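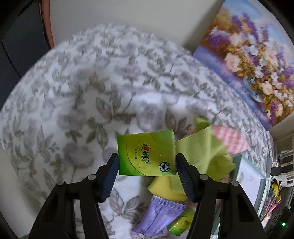 Drucken | Als E-Mail versenden

Blüten, Blätter, Taschentücher: Kleine Verpackungen auf gemusterten Stoffen

Projektbericht von Farzana Abeysekara, Kurs Gestaltung und Alltag, Stand: 31. März 2021

Ausgangspunkt

Angefangen hat alles mit einer Packung Papiertaschentücher, die ich auf meiner Bettdecke gesucht und erst nach einer Weile gefunden habe. Meine Frage für das Projekt »Seva« war damit da: Welche Farben und Formen auf einer kleinen Verpackung bleiben auf einem unruhigen Stoff gut erkennbar, und welche gehen unter?

Material

Als Untergrund habe ich mit 7 Stoffen gearbeitet, vom einfarbigen Leinen bis zur kleinkarierten Tischdecke. Mein Liebling ist der weiße Stoff mit den graugrünen Blättern und den gedämpft malvengrauen Blüten. Große Blüten, belaubte Stängel und kleine Zweige wiederholen sich, und sobald Falten dazukommen, wird das Muster noch lebendiger!

Bei den Verpackungen hat mich die grüne von 心相印 am meisten beschäftigt. Der glänzende Aufdruck läuft von tiefem Grün in ein helles Gelbgrün, in der Mitte steht der dunkle Schriftzug, und ein rotes Herz ersetzt das erste Zeichen. Dazu kommen kleine orange Strahlen und ein rundes Siegel mit »100%«. Ganz schön viel los auf so wenig Fläche, und trotzdem wirkt es für mich aufgeräumt.

Vorgehen

Im Februar habe ich im Stadtteilzentrum Bekgate und in meinem Semester 44 Personen befragt. Alle bekamen dieselben Fotos in wechselnder Reihenfolge und sollten sagen, was ihnen zuerst auffällt. Zusammengekommen sind über 200 kurze Antworten, die ich nach Farbe, Schrift, Form und Glanz sortiert habe (mein Küchentisch war tagelang voller Zettel).

Was dabei herauskam

113 Antworten nannten zuerst die Farbe. Das hatte ich erwartet, aber so deutlich dann doch nicht. Auf dem Blumenstoff wurde das kräftige Gelbgrün oft gelobt, obwohl auch die Blätter ins Grüne gehen. Ihr Ton ist eben viel grauer. Das rote Herz kam ebenfalls häufig vor, gerade bei Leuten, die die Schriftzeichen nicht lesen können. Eine Teilnehmerin schrieb: »Das Herz sehe ich, bevor ich weiß, was es ist.« Über diesen Satz habe ich mich riesig gefreut.

Schwierig blieb der Glanz. Manche fanden ihn auffällig, andere störend, und meine Frage dazu war zu ungenau formuliert.

Wie es weitergeht

Meine Kommilitonin Chege möchte die Reihe mit dunklen Stoffen fortsetzen. Ich selbst zeichne gerade Entwürfe für eine eigene Packung mit dem Arbeitstitel »Zomex«, in Rostrot und mit möglichst wenig Schrift. Die Stoffproben liegen bis Semesterende im Kursraum und dürfen gern angefasst werden.

Diese Website verwendet Cookies. Mit der weiteren Nutzung stimmen Sie dem zu. Einverstanden | Mehr erfahren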